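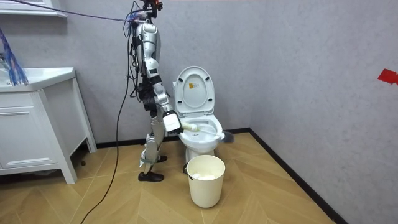
Brushing the bowl: lid up, seat down, long-handled brush.

Zonari Bathroom Care, data card

Summary

Zonari Bathroom Care is a set of 1,136 short video clips of cleaning work in small bathrooms, with step labels, object states and a written task line for each clip. Most of the material concerns the toilet: raising and lowering the lid and seat, brushing the bowl, wiping the rim, putting the brush back. The rest covers the sink, the vanity front and the floor next to the toilet.

The set was put together by Dridevar. The written task lines were edited by Heinonen, who also maintain the vocabulary file. Both parties review changes before a release. The current release is the September one and replaces the preview. Clip names did not change between the two, but label files from the preview should not be mixed with the release clips.

What is in a clip

A clip covers one task from approach to release of the last tool or part handled. Clips are trimmed at both ends. Long pauses in the middle are left in place and labeled "idle".

Every clip has:

a video file
a step file with start time, end time and step name
a state file for the toilet, the brush and, where one is used, the cloth
a task line in plain English, for example "brush the inside of the bowl and put the brush back in its holder"

Audio has been removed. There is no depth data in the release.

Tasks

There are 6 task groups.

bowl_brush. The brush is taken from its holder, used inside the bowl and returned. The lid is raised first if it starts closed. Seat position is free and is recorded in the state file.

lid_seat. Lid and seat are moved from one position to another with no cleaning in between. Start and target positions are given in the task line.

rim_wipe. A cloth is used on the rim, the seat or both. The underside of the seat is a separate step and is not present in all clips.

sink_wipe. A cloth is used on the basin and the faucet. Soap dishes and cups may be moved out of the way. Moving them back is part of the task.

vanity_front. Doors and handles of the cabinet under the sink are wiped. Doors stay closed.

floor_side. The strip of floor between the toilet and the nearest wall or cabinet is swept or wiped. In some rooms this strip is too narrow for the tool and the task was left out for that room.

The groups are not balanced. bowl_brush is the largest, and 212 of its clips include lifting the lid as a first step. floor_side is the smallest.

Rooms

The clips come from 12 bathrooms. All are small, with the toilet within reach of a wall or a cabinet on at least one side. Room layout is constant within a room ID; loose items such as towels and bottles are not, and may appear or disappear between clips of the same room.

Room IDs are assigned in order of intake and carry no other meaning. There is no file linking a room ID to an address. Mirrors were covered or turned out of view where a reflection would have shown the rest of the home.

Step vocabulary

Step names are short and always verb first. The bowl_brush list is given in full, as it is the one most often asked for.

approach — from clip start to first contact with anything
raise_lid — lid leaves the seat until it rests upright or is let go
raise_seat — same for the seat
take_brush — brush leaves holder
enter_bowl — bristles pass below the top of the rim
brush_under_rim — bristles moving along the inner edge
brush_wall — bristles moving on the sloped part of the bowl
brush_drain — bristles at or in the outlet
drip — brush held above the bowl without contact
return_brush — bristles leave the area over the bowl until brush is in holder
lower_seat
lower_lid
flush
idle

flush is labeled at the moment the button or lever is touched. A second flush gets a second label. No attempt was made to label the end of a flush.

enter_bowl caused the most disagreement in review. With a long handle held at a low angle, part of the brush head may be inside the bowl while another part extends over the rim. The rule in the release is that any visible bristle below the rim line counts as entered, whatever the rest of the head is doing. Clips in which this cannot be decided from the video have the flag entry_unclear in the state file. Users who need a clean entry time should filter on that flag.

Object states

Lid: closed, moving, upright.

Seat: down, moving, up. A seat that is down with the lid upright is the most common state in bowl_brush. Rim-less bowls are labeled the same way as rimmed ones, with the upper edge taken as the rim.

Brush: in_holder, held, in_bowl, put_down. The last value is for a brush left anywhere other than its holder, including across the bowl.

Cloth: folded, open, bunched. Whether a cloth is wet is not labeled.

Bowl condition is not labeled. An early version had a clean/soiled field. Annotators did not agree on it often enough to be useful, mostly due to glare on white ceramic, and it was dropped. The set therefore says what was done to a bowl and has no measure of how clean the bowl was afterward.

Objects

Brush descriptions are kept at the room level in objects.csv, one row per brush. Columns are handle length class (short, long), handle color, bristle color, head shape and holder type. A sleeve or thicker grip section on the handle is noted in the free text column and has no class of its own. Holders are open cup, closed cup or wall mount. Where a holder is never seen in any clip from a room, the holder field is empty.

Toilets are described by body type (one-piece, two-piece, wall-hung), color, lid type and flush control. Labels and stickers on the lid are mentioned in free text if they are large enough to notice. Their wording is not transcribed.

Cleaning product is not recorded. Any bottle in view should be treated as clutter.

Folder layout

clips/ one folder per room ID
steps/ same structure, one file per clip
states/ same structure, one file per clip
objects.csv
rooms.csv
tasks.txt
vocabulary.txt
splits/ train, val and test lists

Step and state files are comma-separated, with times in seconds from the start of the clip. Times are rounded to a tenth of a second. Files use UTF-8 and Unix line endings.

Splits

Splits are made by room. No room appears in more than one list, so a toilet or brush seen in training is not seen again in test. Results on random splits will look better and should be reported as such. The test list has a higher share of wall-mounted brush holders than the train list. This was noticed after the lists were fixed and has been left alone.

Labeling

Each clip was labeled once and checked once by a second annotator. The Trellen labeling tool was used for both passes; its export format is what the step files follow, apart from the header line. Disagreements over step boundaries shorter than half a second were settled by taking the earlier time. Longer ones went to a joint review.

Task lines were written after the step labels and from the video alone. They state what is done in the clip, including unfinished work. If the brush is put down on the floor and the clip ends, the task line says so.

Known problems

Glare on bowls and lids hides fine motion in some clips. brush_wall and brush_under_rim are hard to tell apart there.

White brush handles against a white bowl or lid are easily lost by trackers. Hand-placed handle points are supplied for a subset, in states/, under the key handle_pts.

Cabinet handles in two rooms are named as knobs in objects.csv. They are bar handles.

The drip step is short in most clips and missing in many. A missing drip label means the step did not take place or was too short to mark; the files do not separate the two.

Seat hinges in one room are soft-close. lower_seat and lower_lid run long there and will skew duration averages if the room is not handled separately.

Intended use

Step recognition, state tracking and instruction writing for household cleaning. The set is too narrow for general claims about cleaning and has no shared or public restrooms, bathtubs or showers. It should not be used to judge hygiene or to rate a cleaning product.

Changes since the preview

clean/soiled field removed
entry_unclear flag added
raise_lid now ends at rest or release; it used to end at the last visible movement
sink_wipe task lines rewritten to mention moved items
duplicate clips removed from lid_seat

Reporting errors

Send the clip name, the step or state in question and the time in seconds. Corrections go into the next release and are listed in the change notes. Label files are not patched between releases.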